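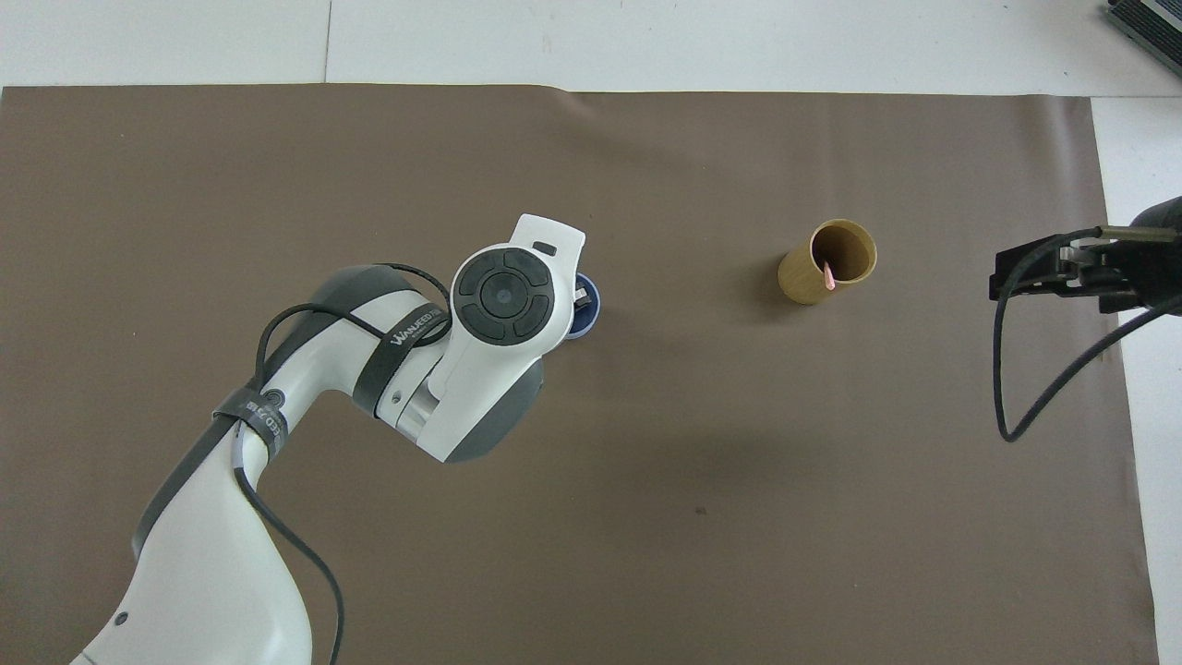
Quick AV tips for your meeting or banquet

Posted 11/10/2019 by Femi Ugwu

Loading out in an hour so this will be short.

Test every mic in the room with the doors shut. Then again with people talking. Big difference.

Fresh batteries before each session. Half-used ones go in the office clock, not the wireless handheld.

Tape cables flat, gaff tape only. Duct tape leaves goo on the carpet and the hotel will bill you. Brannigan Hall billed us 518 dollars in April — still sore about it.

Coil over-under. If you dont know how, ask Lawal, he'll show you in 5 minutes.

Presenter laptops: turn off sleep, turn off notifications, plug in the charger. Bring 4 adapters even if they swear its HDMI.

Speakers go in front of the podium, never behind. Getting feedback? Move the mic closer to the mouth and turn the channel down.

Walk to the back row and read the slides. Cant read them? Bigger font, or teh screen goes up a foot.

Label both ends of everything. Spare projector remote stays in the Gradley case, top pocket — please put it back.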